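**Welska, kit de collecte pour deux bras : avis après un mois d'utilisation**

Je n'ai pas acheté ce kit, on me l'a confié. Rakiya Chukwu voulait un avis extérieur avant de renouveler la licence, et comme je passe pour le grincheux de l'équipe, c'est tombé sur moi. J'ai donc fait tourner Welska tout le mois de mai sur notre poste à deux bras, avec des tâches de cuisine froide : pain, assiette, planche, plateau.

La promesse de Guvano, qui le distribue, est connue : on enregistre des démonstrations téléopérées, le logiciel trie, découpe, étiquette, et on entraîne le soir même. La brochure parle de données « prêtes à l'emploi ». Nous avons enregistré 1 626 épisodes. J'en ai relu 400 à la main avec Aminu Danladi, et le mot « prêtes » me paraît généreux.

## Ce qui tient la route

L'enregistrement lui-même est solide. Trois plantages en un mois, aucun fichier perdu. Les flux des caméras et les positions articulaires restent synchronisés, même sur les longues séances, et ce n'était pas le cas avec Suller, que nous utilisions avant. La reprise après un arrêt d'urgence est propre.

Le protocole de placement est bien pensé aussi. On quadrille le plan de travail au ruban adhésif, on tire une case au sort, on pose l'objet, on lance. C'est bête et ça force les opérateurs à varier. Morenike Tamuno, qui a fait la plupart des prises, remettait sinon l'assiette au même endroit sans s'en rendre compte.

## Ce qui coince

Le tri automatique, surtout. Il note chaque épisode de 1 à 4 et il adore la vitesse. Une prise brutale mais rapide obtient 4, une approche lente et soignée descend à 2. Sur un cube en mousse, passe encore. Sur une tranche de pain, on apprend au modèle à écraser la mie.

Le découpage en étapes ne m'a pas convaincu non plus. Le logiciel place volontiers la fin de l'approche au premier contact avec l'assiette, alors que c'est le contact avec le pain qui nous intéresse. Il faut corriger à la main, et l'éditeur n'a pas de raccourci clavier pour déplacer une borne.

Un plan de travail sans pince au-dessus, et la pince gauche au contact du pain :

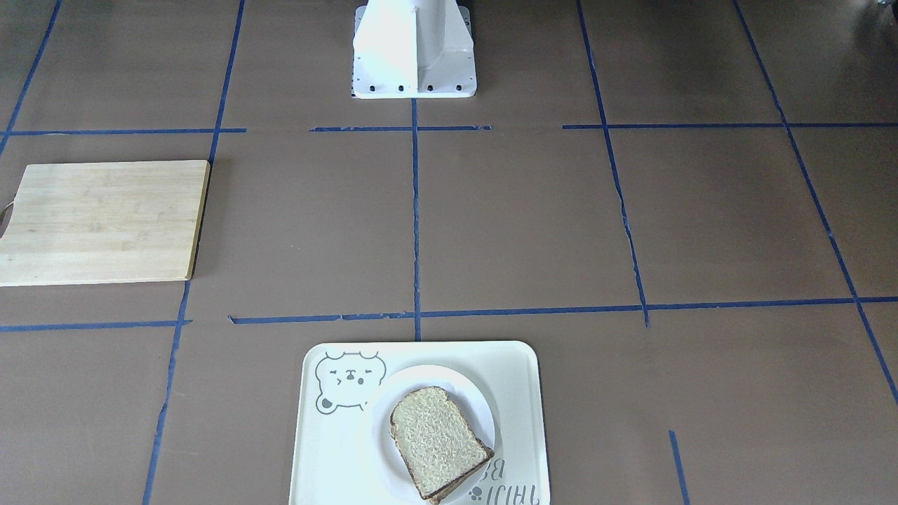
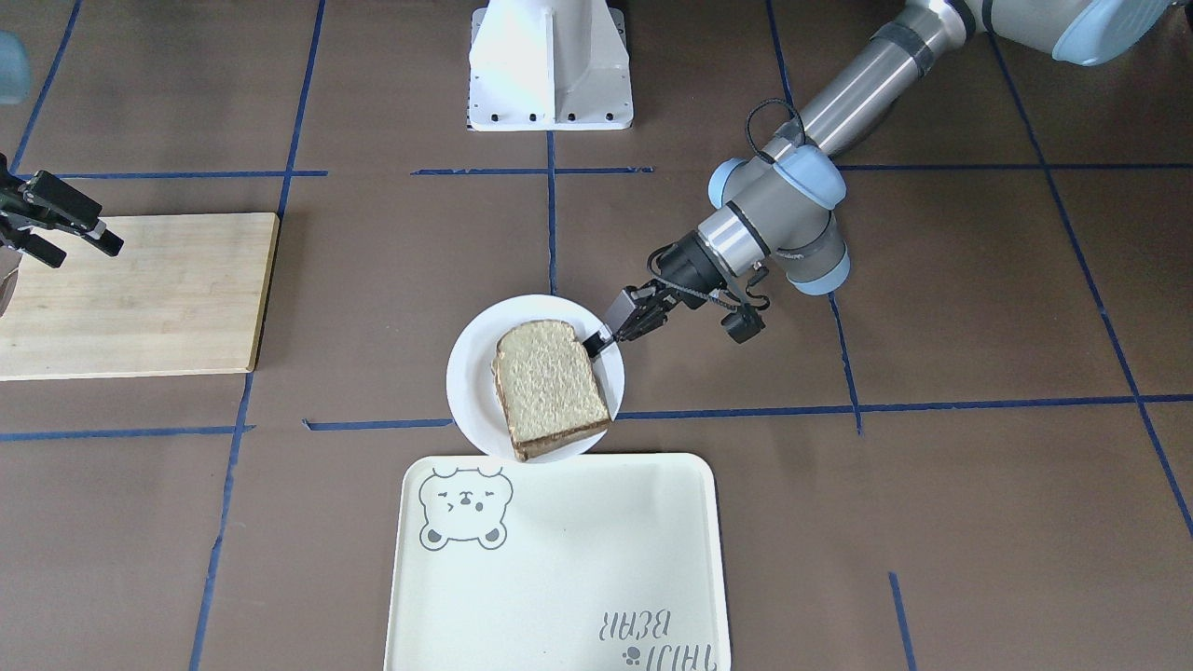 J'ajoute un reproche de fond. Welska compte les épisodes, les affiche en gros sur le tableau de bord, et tout pousse à faire monter le compteur. La diversité des départs, elle, est enterrée dans un sous-menu. Musa Mohammed a fini par écrire un petit script qui sort la répartition par case. Il aurait dû être livré avec.

Quant à la documentation, la version française s'arrête au chapitre du calibrage. Salamatu Bashir a posé la question au support, qui lui a renvoyé le lien de la version anglaise.

## Faut-il le prendre ?

Pour l'enregistrement seul, oui, à condition de négocier la licence sans le module de tri. Guvano dit que c'est possible sur demande, je n'ai pas encore vu le devis. Si vous avez déjà Ogbonna et quelqu'un pour l'entretenir, je ne vois pas de raison de changer. J'attends la mise à jour de l'éditeur pour revoir ma note, qui reste à 3 sur 5.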